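From: Róisín Ó Conaill
To: drenbridge-residents
Subject: Re: Station search after the phone threat, and what the log says

On the question Phong raised about who ordered the building cleared, I have now read the incident log at the public counter in Drenbridge. They let you take notes but not copies, so what follows is from my notes and I may have a word wrong in places.

Phong Tiêu wrote:
> The statement says police "responded to a call" at the bus station
> and that the building was cleared "as a precaution." It does not say
> who took the call, who made the decision, or why the Gustholm
> platform stayed open for 20 minutes after the main hall was shut.
> I was on that platform. No announcement was made. The first I heard
> of it was from a driver.
> Also, has anyone seen the call described as anything other than
> "threatening"? Did the caller ask for money or not?

Taking these in order.

1. Who took the call. The ticket office, on the public line, at 4:50 p.m. The clerk is not named in the log. The clerk wrote down the wording and passed it to the shift manager, who phoned the police. The log is number 439 for September, if anyone wants to ask for it at the counter. You need the number. They will not search by subject.

2. Who made the decision. The shift manager closed the main hall before the first car arrived. The police entry says "hall clear on arrival." There is no entry in which an officer orders the building cleared, so the statement is loose on that point. The sergeant did order the search of the lockers and the parcel room, and that is recorded separately.

3. The Gustholm platform. It is outside the station's lease. Sellis operates it, and the station manager has no authority to close it without calling the Sellis control desk. The log shows a call to that desk with no answer, then a second call that was answered. The platform was closed after the second call. The time of the first call is not written down, so I can't say how much of Phong's 20 minutes is down to the desk and how much to the station.

4. The announcement. The speakers on that platform run off the main hall system. When the hall alarm is set to silent evacuation, the platform speakers are cut with it. Chiến Hầu brought this up on the list after the fire drill in the spring and was told it would be looked at. I found no record of it being looked at, but I only had the one log in front of me and not the maintenance file. 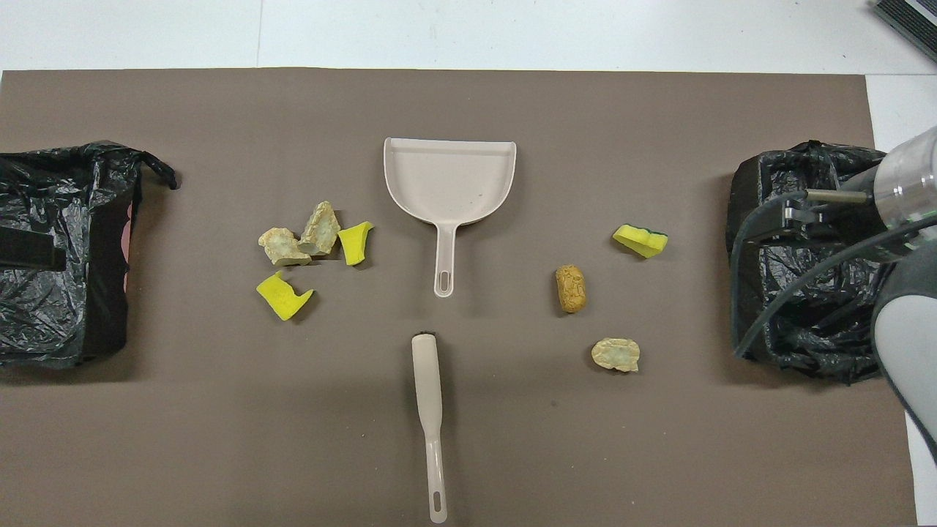
5. Money. The log has the word "demand" in the category box and nothing in the amount box. The clerk's note of the wording is attached but was folded over and sealed, which the counter officer said is normal while a case is open. I would not read much into the category. There are only 4 choices on the form and "demand" is the one used for any call with a condition attached.

The search found nothing. Two lockers were opened with the master key and one was forced. Whoever rents the forced one should have had a letter by now. If that is you, keep the letter, as the station will want the reference before it pays for the lock.

What is still missing:

The closing time. The log has the hall reopened, with the sergeant's initials, but the hour is not legible. Đức Phí says the first bus he could board left after 6:30 p.m. If anyone has a ticket stamped earlier than that, please post the time.

The Sellis side. They keep their own record of calls to the control desk. It isn't open at a public counter and has to be requested in writing. Cúc Ung has drafted a request limited to the two calls and the platform closure. I suggest we leave the speakers out of it, as those belong to the station and would give Sellis grounds to send the whole thing back.

Phong, could you write down what the driver told you and when, and send it to Cúc directly? She would like to attach it. Your position on the platform would help too, since the far end has its own exit onto the road and people there may have left by it without passing anyone.

I can go back to the counter next week. It is open mornings only. Send me any other log numbers you want read before then, off list if you prefer.

Róisín

--
drenbridge-residents mailing list
To leave the list, send a blank message with "remove" in the subject line.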